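25/03/2026

Bench notes, refurb line, Foltano job (office desktops for Jakab)

Morning: second cell back up after the cable swap. Ran the CPU/RAM reseat program from last week with the new approach height. Want to get this down before I forget which numbers I changed.

- approach over socket up 2 mm, release height left alone
- grip force on RAM back to the old setting, the new one was too much
- cable zone still marked no-go in the program, leave it that way until we have talked it through

Tower type is still the black one with the gray shroud across the back. 1,000 of these in the Foltano order, 81 done as of lunch. Slow, but the first lot always is. Lulier boxes come after and those open from the other side, so the fixture has to be redone anyway.

What's changed for us at the bench. Attila Fekete and I talked it over at coffee and I said I'd write it up.

Before: one person, one tower, start to finish. Panel off, clean, pull, test, refit, panel on. You knew your own machine. If a lever felt stiff you felt it.

Now: person opens, person loads the fixture, cell does the part handling, person does the cables and closes up. So the hand work is all at the two ends. Wrists are better, I'll say that for it, the RAM pushing was murdering my thumb. But there is a lot of standing and watching in between and it's a tiring sort of watching. Attila says he gets to the end of a shift and can't remember a single tower. Same.

Also the judging has moved. Used to be bent pin = I decide, scrap or straighten. Now the decision is made at loading, before the chip goes in the fixture, so whoever loads needs the magnifier and the good lamp. We only have the lamp at the closing end. Ask for another one, or move it.

Loading as it stands: tower on its side, open side up. Socket lever and frame up BEFORE you step back, the cell doesn't check. Chip in the square recess, RAM stick in the long slot below it. Power supply and drive cage stay in.

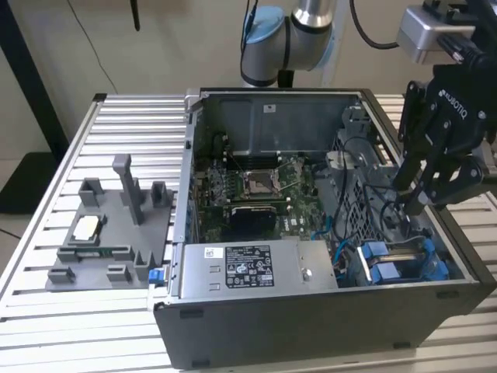
Things to sort out

Training. Two people can restart the cell after a stop, me and Attila. If we're both at Baltimia for a day the line just sits. Needs to be written down properly, with the teach pendant screens, not just in our heads.

Pay grade. The loaders are asking wether this is still a technician job. Fair question, I don't have an answer, passed it up. I'd argue yes, the inspection part is harder than before if anything. Want it settled before August when the Lulier work starts.

Pace. Don't put the cycle time on the wall screen. It was up for one shift and people started rushing the loading to keep up with it, and rushed loading is where you get a chip in the wrong way round. Took it down, would like it to stay down.

Cables. Attila wants to try having the cell push the loose bundles aside ahead of the drive connectors. I'm doubtful, every tower is routed a bit diferent. Will try on a scrap unit first, slow speed, hand on the stop.

Tomorrow: lamp, then fixture clips (check the front ones for wear), then restart sheet, first draft.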